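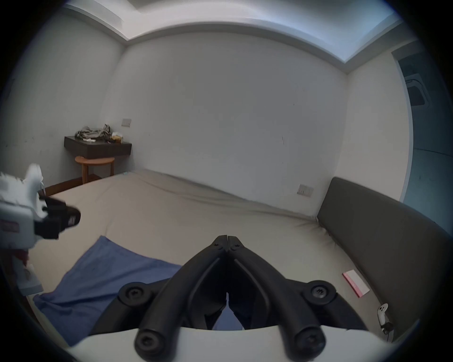
A hand-held gripper over a bed with a blue cloth on the sheet. A second device is at left.

Print this release | E-mail this release

Skulance Releases Two-Handed Fabric Handling Set for Robot Training

Sep 20, 2022 - Skulance today released Enach, a set of recorded demonstrations for training two-armed robots to handle clothing and other soft goods. The set contains 2000 demonstrations recorded by people using hand-held grippers in furnished rooms. No robot arm is needed during recording.

Each operator works with a pair of grippers, one per hand. A wide-angle camera on each gripper records the fingers and the area in front of them. Gripper opening and hand position are logged with the video and share a single clock, so that the left and right streams can be replayed together.

Fabric was chosen as the first subject for the set. A shirt or towel has no fixed shape, and the position of its edges after one grasp depends on how the previous grasp was made. Programs written for rigid parts do not carry over well to this kind of work.

"A person picking up a sweatshirt makes several small corrections without thinking about them," said Dilani Thambiah, technical lead for Enach. "We wanted those corrections in the data, including the grasps that had to be repeated. Recordings with a repeated grasp are flagged and kept."
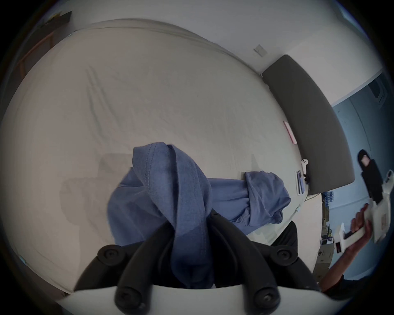

Operators completed a training session of 61 minutes before their first recording. They were told to work at a normal pace, to keep the finger tips in view where possible, and to begin each recording with both grippers open. Beds, tables and floors were used as work surfaces. Furniture and personal items were left in place, and lighting was not controlled.

Tasks are divided into eight groups. They include lifting, spreading, turning right side out, folding in half and passing a garment from one gripper to the other. Each recording is labeled with the task group, the garment type and the work surface. Start and end points were marked by hand and checked by a second reader.

Mechanical design of the grippers was carried out by Stefanou. The finger linkage can be removed with a single driver and replaced without repeating the camera calibration, according to Periklis Balaskas, who managed the hardware work.

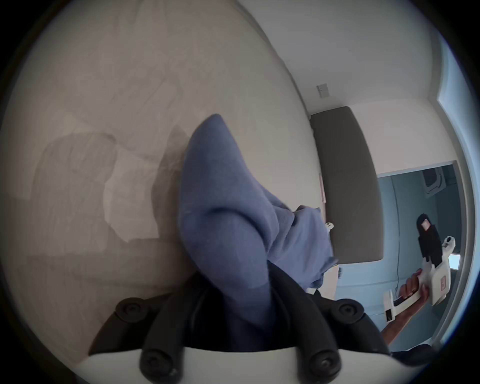
Blue cloth held between the gripper fingers. At right, a second hand-held gripper.

Enach is available to research groups under a no-fee license. Commercial terms are quoted on request. The download includes raw video, synchronized logs, calibration files and a reader program. A revision adding bed linen is in preparation.

Requests for access: Areti Moschos, Skulance data office
Press contact: Silvia Vaněk, Skulance communications

Recent releases
Skulance and Stefanou Extend Hardware Agreement
Clelonell Adopts Skulance Log Format for Remote-Control Stations
Calibration Notes for Wide-Angle Gripper Cameras, August Revision
Bogdan Grecu Named Head of Field Recording

This site uses cookies to measure traffic and remember your settings. Accept | Manage cookies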